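Progress report to the Lerkska Fund
Shared Kitchenware Project, second period, to the end of October
Prepared by Jussara Guerra

Where we are

The fund asked in its last letter whether the kitchenware sets are ready to go out to households. My answer is no, and I would sooner say so now than in the final report. The buying is done, and most of the sorting. The choosing of what goes in each set was meant to be finished by the summer and is still being argued over.

We hold 474 items at the Brirnum store. Amanuel Woldegiorgis went through the shelves with me and we agreed on that number, which is lower than the one in the first report. The earlier figure came from delivery notes and included two boxes that were sent back to Pacheco. I have corrected the inventory and attached it.

The pan and the spatula

Four pieces make up the basic set: pan, spatula, mixing bowl and chopping board. The last two are settled. The first two take up most of this report.

The supplier's case for the pink pan is that it can go from hob to table, so one item does the work of two. I was doubtful when we were first shown it and I remain so. It is shallow. Anyone stirring a stew for five people in it will be wiping down the cooker afterwards. It does have a handle on each side, and Amanuel thinks older people will find it easier to lift than a long-handled frying pan. He may be right. We have only his opinion and mine to go on, and neither of us is over seventy.

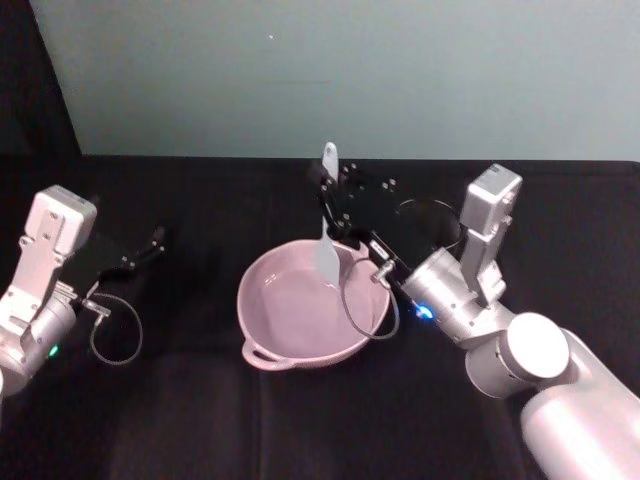
The pink two-handled pan with the white spatula standing in it.

The glossy finish looks well on a table, and people at our open afternoon said nice things about the colour. I would not put much weight on that. They were being asked by the people who had made the tea. None of them had cooked in it, and the comments sheet had no space for saying what was wrong with it, an oversight of ours that has now been put right.

Vilo has offered a deeper pan at a higher price. Moving to it would cost an extra 2,000 over the remaining period, and we do not have that in the budget line. I am not asking for it in this report. I would want to see the deeper pan used in an ordinary kitchen for a month before spending anything on it, and Vilo has so far sent a leaflet.

The white spatula gives me less trouble. The handle is long and slim and has a hole near the top for hanging, which matters in small kitchens where drawer space runs out quickly. The blade is flat and widens a little towards the end. Whether it gets properly into the curve where the side of the pan meets the base is another matter. The supplier says yes. I have asked for this to be checked with porridge, left to stand.
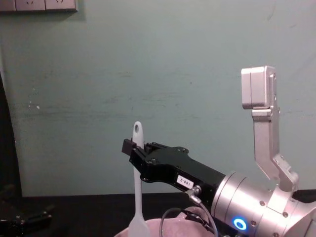
Spending

Spending is below plan, and I would ask the fund not to read that as good news. The money is unspent mainly for the reason that the sets have not been handed out. Delivery and printing costs will all fall in the next period. The storage charge at Brirnum went up and has been met from the small reserve.

What we said we would do, and have not

The care leaflet is still a draft. It currently tells people to avoid metal utensils and says nothing about scouring pads, so it has gone back for another go.

The household trial has two families signed up. We had hoped for more. Amanuel is ringing round again, in the evenings this time, as the daytime calls mostly went unanswered.

Next period

Finish the trial with the families we have, and report what they say in their own words.
Decide on the pan, with the deeper one considered only if Vilo lends us a sample.
Send the leaflet to print once the cleaning advice is complete.
Hand out the first sets after the pan is settled.

I have left the handing-out date blank in the attached timetable. The two dates given before were both missed, and a third would be a guess.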